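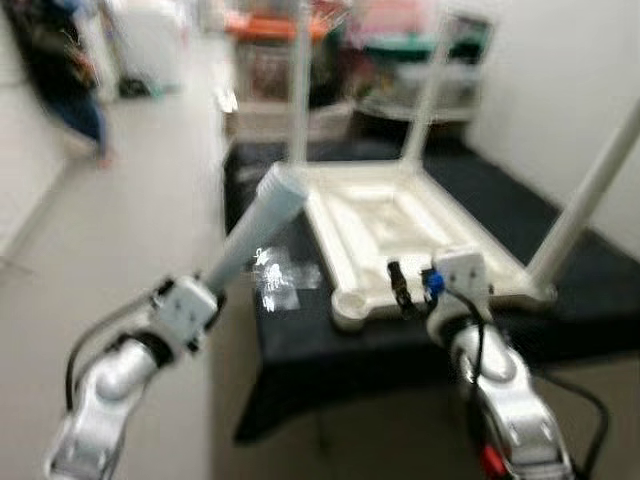
Two-arm cell at Prullell with the fourth leg of a table held near its corner socket.

Monday, March 20, 2023

Prullell has put its two-arm table assembly cell back into use after a stoppage for recalibration and cable work. The cell fits legs to small white plastic tables, which are assembled upside down on a cloth-covered bench. It had completed 3,137 leg insertions since commissioning last July when the company took it out of service.

The fault showed up as a slow rise in failed insertions at one corner. Log data covered the last 559 tables before the stop. Of these, 43 needed a second attempt on the final leg, nearly all of them at the near left socket. The other three corners stayed within the limits set at commissioning.

Technicians first suspected the parts. Sockets and leg ends from two deliveries were measured and found to be within tolerance. Attention then moved to the left arm, which holds the leg during the approach. A check against a reference pin showed that the tool center point had shifted by a little over a millimeter. The cause was traced to the mounting screws between the wrist flange and the gripper, two of which had lost torque.

The screws were replaced, coated with a medium-strength thread locker and tightened in a cross pattern. The tool center point was then taught again using four approach angles. Prullell has added a torque check of the flange to the weekly service list. It was previously a quarterly item.

Cable routing was changed during the same stop. The gripper cables run outside the arms, and on the left side the cable had been pulling tight when the wrist turned toward the near corner. The service loop was lengthened and the clamp at the lower joint moved outward. On the right arm the cable was left as it was, apart from a new strain relief at the gripper end. Connectors were opened, cleaned and reseated.

The right arm's job is to steady the table. It pushes against the near edge while the left arm brings in the leg, and the two programs are linked by a handshake signal. Before the stop, the right gripper reached its holding force slightly after the left arm had started its final move. The table could slide on the cloth by a small amount in that time. The handshake now waits for a stable force reading over 200 milliseconds before the leg is released for insertion. This adds less than a second to each table.

The bench cloth has also been stretched and fixed again. Prullell considered a hard nest for the tabletop but decided against it, as the cell is due to handle a second table size with a different rim. The cloth will be inspected for wear at each shift change.

Control software for the cell comes from Bullska, which supplied an update to the approach routine. Earlier versions moved the leg straight to the socket along its axis. The new routine makes contact at a slight angle, finds the rim of the socket and then tilts the leg upright before pushing. If the force limit is reached early, the arm backs off and repeats the search once – after that it stops and calls an operator.

Acceptance testing after the work covered 1,211 insertions across all four corners. Retries at the near left socket fell to the same level as at the other three, according to Prullell. The calibration values and the revised cable drawing have been filed with the cell documents. The next full service is planned for July.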